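Votside Bench Two-Arm Demo Collection Station

Sold by Panasiuk. Ships from Bresham

Ready to record station for teams teaching a policy by example. Two arms, two-finger grippers, long brown table, fixed camera over the workspace. Bolt down, plug in, start collecting.

What you get
2 arms on metal mounting plates
2 grippers with cables
Table with aluminum rail, far side
Brolden recorder software, one seat
Starter prop kit – cups, straws, small tabletop stuff

Recording
Operator drives both arms, recorder logs joint positions, gripper state and video on one clock. Press to start, press to end, tag it good or bad. Bad ones are kept too, in there own folder. Up to 16 task names per project. More on request.

Sample set included
3,794 episodes, all table tasks. Straw into cup, cup moves, hand-overs between arms. Use it to check your training code before you record anything of your own. Straw tasks are the hard ones, thin and easy to drop so expect more retakes.

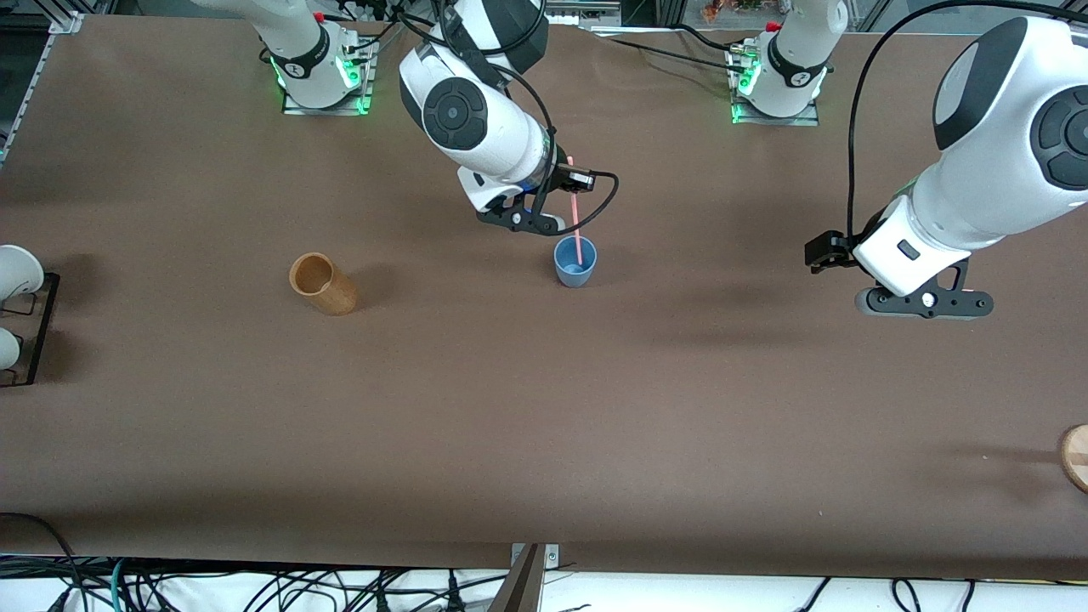
Move the cups between episodes. A few inches is plenty. Same spot every time and the model learns the spot. Swap colors and sizes too, mix in the bamboo one. We suggest 3,000 episodes before a first serious training run – fewer is fine for a single easy task.

Setup help
Océane Lemieux does the remote setup calls, every day but Sunday. Have the station powered on and the recorder open befor you call.

Lead time
Next batch leaves in January. Spare gripper fingers and cables in stock now, order seperately.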